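Wood and Moisture
Handout 4 — Materials for Furniture and Interior Work

Read this before the shop session. Bring the shrinkage table from Handout 3.

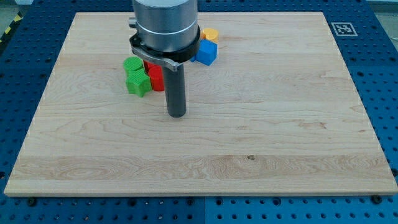 Last time we covered how a tree puts on growth and why earlywood and latewood look different. This handout deals with water: where it sits in the wood, how it leaves, and what the board does as it goes.

1. Free water and bound water

A living tree holds water in two places. Free water fills the hollow centers of the cells. Bound water is held inside the cell walls themselves. When a log is sawn and left to dry, the free water goes first. The board gets much lighter during this stage, but its size hardly changes.

The point at which the free water is gone and the cell walls are still full is called the fiber saturation point. For most species it falls a little under 30 percent moisture content. Below that point the walls begin to give up their water and the wood shrinks. All of the movement we care about in furniture happens below fiber saturation.

2. Moisture content

Moisture content (MC) is the weight of the water divided by the oven-dry weight of the wood. It is written as a percent. Because the dry weight goes on the bottom, the figure can be more than 100 in fresh-cut softwoods. Students sometimes divide by the wet weight by mistake, and the answer comes out too low.

Worked problem. A stack of maple from the Pidura yard weighs 3,950 pounds as delivered. The same stack would weigh 3,836 pounds at a lower moisture content, after some weeks indoors. How much water has to leave?

3,950 − 3,836 = 114 pounds

Water weighs 8.3 pounds to the gallon, so this is a little under 14 gallons. Note that you can't work out the MC from these two numbers alone. You need the oven-dry weight, and neither figure is that. To find it, you would cut a sample, weigh it, dry it in an oven at just over the boiling point of water until it stops losing weight, and weigh it again.

3. Equilibrium

Wood gains or loses moisture until it is in balance with the air around it. The moisture content at which it settles is the equilibrium moisture content, or EMC. It depends mostly on relative humidity and to a smaller degree on temperature.

Air at 50 percent relative humidity and normal room temperature gives an EMC of just over 9 percent. A heated house in a cold winter may go well below that. The same house in August, with the windows open, may go well above it. A tabletop built in one season has to survive the other.

Finish slows the exchange but does not stop it. A film finish on one face only is a common cause of cupping, as the bare face takes up and gives off water faster than the coated one.

4. Directions of movement

Wood does not shrink evenly. There are three directions to keep in mind:

Tangential — along the growth rings. The largest movement.
Radial — across the rings, from the center of the tree outward. Often about half the tangential figure.
Longitudinal — along the grain. Small enough to ignore in normal wood.

Published shrinkage values for hard maple, green to oven-dry, are 9.9 percent tangential and 4.8 percent radial. Soft maples move less. Furniture never goes through the whole range, so the real change in a finished piece is only a fraction of these values.

A flatsawn board has its wide face more or less tangential to the rings, so most of the movement shows up in its width. A quartersawn board moves less in width and more in thickness. It also stays flatter, and it costs more, partly for the extra handling at the mill.

5. Drying defects

Checks. Cracks along the grain, most often at the ends. The ends dry faster than the rest of the board. Coat them with wax or end sealer as soon as the log is cut.

Cup, bow, crook and twist. See the sketches in Handout 3. Cup comes from the difference between tangential and radial shrinkage. Twist is often tied to spiral grain and cannot be dried out of a board.

Case hardening. The outside dries and sets while the inside is still wet. The board looks fine until it is resawn, and then the two halves curl and may pinch the blade. A conditioning step at the end of the kiln run relieves it.

Knots. The grain runs at a different angle in and around a knot, so it shrinks differently from the wood beside it. Small tight knots rarely cause trouble. Larger ones may check or work loose.

6. Designing for movement

Solid tabletops are fastened with buttons or slotted brackets so that the width can change. Frame-and-panel doors let the panel float in its groove. Do not glue the panel. Breadboard ends are glued only at the center, with the outer pegs in long holes.

Two case readings are in the course folder. The Desine reading covers a run of dining tables that split in their first winter. The Chaudhary reading is on air-drying sheds and has a good section on sticker spacing. The Cellider reading from last year has been dropped.

For the shop session

Each bench will have a pin meter and 10 offcuts. Take readings at the middle and near one end of each piece, and write both down. Set the meter to the right species first — the correction matters more than people expect. Hand in the sheet before you leave.

Review sections 3 and 4 for the short test. Section 5 will come up again with Handout 6.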